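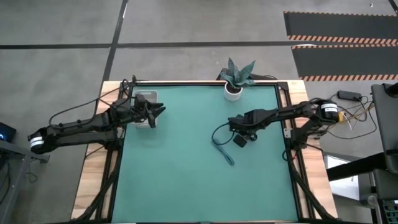

Nives Barbieri wrote to me that a plant has no business on a worktable, and that anyone who keeps one there will sooner or later be wiping soil off their work. She has a point about the soil. I still think she is wrong about the plant.

I have worked at a bench of one kind or another for 40 years, the last stretch of it in a shared workshop in Altley. The fashion now is for the bare table. You are told to clear everything away at the end of the day, and the new benches at the Stinton workshop even have a sign asking you to do it. I tried this through one December and gave up. I spent the first part of each morning getting out the same things I had put away the evening before.

What a table needs is a good mat and a rule about the middle. The mat marks out where the work goes. Anything that lives on the table lives at the far edge, where your sleeves don't reach. A small pot with a stiff, upright plant in it does well there. A trailing plant doesn't, and neither does anything that drops petals.

Cables are a different matter, and here I am stricter than Nives. A loose cable on the mat gets caught under whatever you are moving. Run them down the sides of the table in bundles and coil the odd one that is left over. A clear container is better than a tin for small parts — you can see what is in it without tipping it out.

I water mine at the sink, let it drain and carry it back. I have had soil on the mat 3 times, and a damp cloth dealt with it.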